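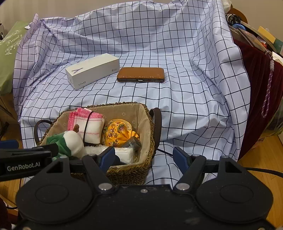 Both fingers pointing at the basket, as I hold it at the start.

Robots and tools > Hand-held grippers > Setting up and care

We use cookies to remember your settings. Accept / Manage

Fingers do not meet in the middle after cleaning

Snežana Spahić, 29/05/2021

Good day to all. I use a hand-held gripper with two blue finger pads. My task is simple: I take small things from a cloth and put them in a basket, then I take them out again. In March I removed both pads for cleaning and put them back. Now the left pad arrives at the object before the right one and pushes it a little to the side. With soft things (pouch, plush toy) it does not matter. With a roll of tape it is bad — the roll turns and I lose it.
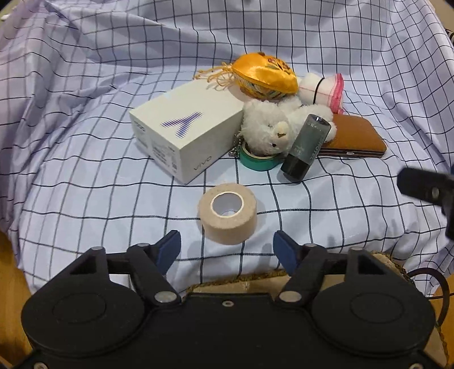

Pads open, the beige roll of tape between them.

I have tightened the screws at the pivots, but the difference stays the same. I have done 60 picks since then and wrote down each one. Must I take apart the linkages, or is it only the pads?

Graham Bellamy

Try a bit of grease?

Viola Grasso

Please do not put grease near the pads, it travels to the rubber and then everything slips.

I had the same trouble on the one we keep at Drumislow. First, loosen both pivot screws again by a quarter turn. If they are too tight, one finger moves slower than the other and you will think that the pad is wrong. Then close the gripper very slowly on nothing and look where the pads touch. If they touch off centre, take off the left pad and check behind it. In my case there was a thread of cloth under it, so the pad was sitting 2 mm too far forward. Put the pad back, close the gripper, and only then tighten, a little on each side in turn.

Leave the linkages in peace until you have tried this. I check mine every 1000 picks.

Snežana Spahić

Thank you, Viola. There was fluff behind the left pad, quite a lot. The pads meet now. I will still watch the right screw — it feels softer than the other.

Related
Gripper finger squeaks when closing
How to clean finger pads without removing them
Cable pulls on the wrist during long sessions
Which screwdriver for small pivot screws?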